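Sareck hand-held gripper kit: gallery and user notes

Last updated Jul 14, 2022

The Sareck is a two-fingered gripper that you hold and work yourself, with a camera looking down over the fingers. Womov sells it as a kit and also rents it out by the month. We rented 5 of them in June for household picking and folding work, and this page collects what we wrote down while using them. Notes are by Nuwan Navaratnam and Shahnaz Biswas, with some corrections from Ognjen Tomić, who did most of the repairs.

The page covers the rental version. The one for sale has a different carrying case and otherwise the same parts.

What comes in the case

One gripper, assembled. One spare pair of fingers. Two hex keys, a small bag of bolts, a charging lead and a printed card with the setup steps. The card is short and most people got through it without help. There is no memory card in the case, so have your own ready before the first day.

The gripper weighs 437 grams on our kitchen scale with the camera fitted. That is fine for short jobs. Desta Gebremichael used one for a full afternoon of folding and said her wrist was sore by the end, and after that we swapped hands or swapped people every half hour.

Fingers and linkage

The fingers are black and curved, and they close to a thin seam at the tips. The arms behind them are held with socket-head bolts, and a curved white plate covers the base. You can get at the bolts from above without taking the plate off, which saved us time. They do work loose. Check them in the morning and again at lunch. A quarter turn is enough, and if you go past that the fingers get stiff and start to lag behind your hand.

The tips hold cloth well. Towels, shirts, socks and pillowcases gave no trouble. Thin plastic bags slip out unless you pinch a fold. Coins and flat cards are hard to lift from a table and easier from a sheet or blanket, where the tip can push in underneath. Phones can be picked up by the long edges. We would put a case on the phone first.

The spare fingers are the same shape with a softer pad. Rafsan Matubbar liked them for cups. The rest of us went back to the standard ones after a day.

Camera view

The lens is very wide. With the gripper held at chest height you get the fingers at the bottom center and most of a small room behind them. This is good for seeing where an object sits before you reach for it, and it also means you record the rest of the room. Anything you don't want recorded should be put away first, including screens that are switched on and papers on the wall. We went back and dropped several recordings over this.

Bright windows wash out the picture. Plain ceiling light works well. Things at the edges look bent, so keep the object you are going for near the middle.

Battery and storage

The best run we had on one charge was 117 minutes. The shortest was well under an hour, with a battery that Womov later replaced. The charge light is on the underside and easy to miss. There is no low battery sound, and a recording that stops because the battery ran out loses its last few seconds.

We kept 224 recordings from the rental period. Each is one task from start to finish: pick up the item, move it, put it down, let go. Files are named by time only, so write down what each one was as you go. Shahnaz kept the list in a notebook, which worked better than the phone app we tried first.

Support and returns

Womov answered email the next working day each time. Two of our questions were already covered on the back of the setup card, and they pointed that out politely. The replacement battery came by regular mail. Returns go through Herath, the shipping company they use, and the label is already in the lid of the case. Keep the foam. They charge for it if it doesn't come back.

How it compares

We have also used the Hedden, which is older and has a trigger grip. The Hedden is heavier and its camera sits farther back, so you see less past the fingers. Its trigger is smoother. For small items on a hard table we would still pick the Hedden. For cloth, and for anything on a bed or couch, the Sareck is the better tool. The Sareck is also easier to clean. Wipe the tips with a damp cloth and keep water away from the joints.

Gallery 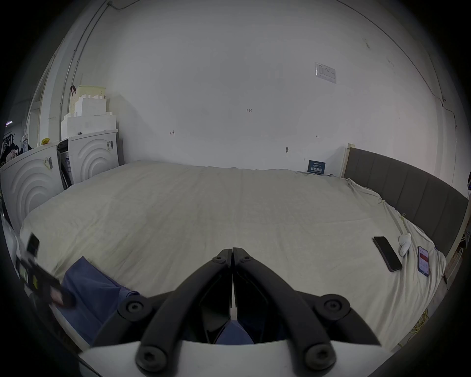

Sareck over a bed with the fingers together, blue cloth behind them, two phones up near the headboard.

Beds are a good place to start with this tool. The surface gives a little when the tips touch down, and a small mistake in height doesn't jar the linkage. A wrinkled sheet is harder than a flat one. The tips can catch a fold of the sheet along with the object, and then the whole lot comes up together. Open wider than you think you need, come straight down, and close slowly.

With clothing, go for a thick fold near the middle. Picking at a sleeve or a hem drags the rest of the garment behind it and makes a mess of whatever is next to it.

If there are cables on the bed, move them to one side before recording. A thin cord can slide into the gap between the fingers and hold them slightly open.

Changes since the first version of this page

Battery figure corrected. The earlier one came from the faulty unit.
Note on foam charges added.
Comparison with the Hedden rewritten after Ognjen used both on the same set of towels.
Removed a line saying the two kinds of fingers take different bolts. They take the same ones, and the bag in the case fits both.

Still to be checked: whether the newer camera mount fits the rental units. Womov says it does, but ours had already gone back when the mount came out. Nuwan has asked for one more unit and will add a note under Camera view after he has tried it.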